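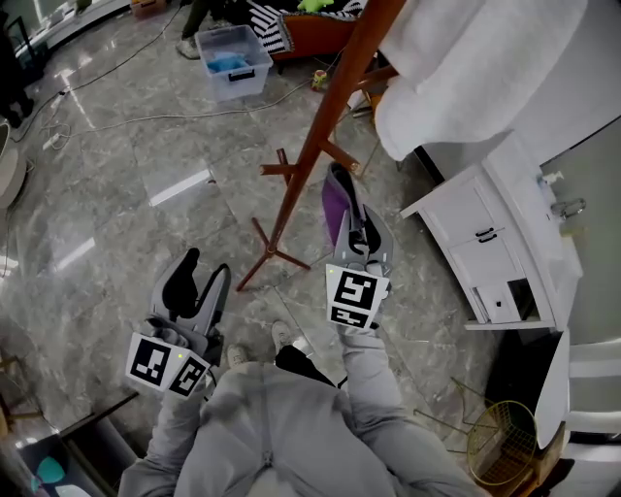

Constanza Domínguez escreveu-nos a perguntar se, agora que há garras a apanhar toalhas, ainda vale a pena ensinar alguém a dobrá-las. Vale, e depressa, antes que a garra aprenda com quem as dobra mal.

Início > Oficina e casa > Truques de trabalho
Por Nahuel Riquelme, 24 de março de 2026
Leitura: 2 minutos

Na Steltska, onde preparo apartamentos para alugar, a automação chegou em julho e trouxe trabalho novo: arrumar a sala para a máquina conseguir arrumar a sala. Ficam uns truques.

Cabos primeiro. Junte-os à parede com fita de velcro, que a adesiva deixa cola no chão e depois há que explicar a cola.

Chão polido reflete tudo. Corra as cortinas a meio e passe a mopa bem torcida. O sol das 17 horas já nos estragou uma tarde inteira.

Toalha pendurada por uma ponta pega-se melhor do que dobrada em quatro. As minhas ficavam impecáveis, e impecável pelos vistos é um defeito.

Com as garras na mão, mexa-se como quem leva sopa. Ao fim de 60 minutos os pulsos queixam-se; troque com um colega e vá fazer camas, que parecem férias.

Marcadores limpam-se com pano seco. Álcool, só se gostar de imprimir outros.

A Concetta Valentini pediu que a pausa passasse a contar como tempo de trabalho. Responderam que estão a estudar o assunto. O robô também anda a estudar, mas esse tem prazo.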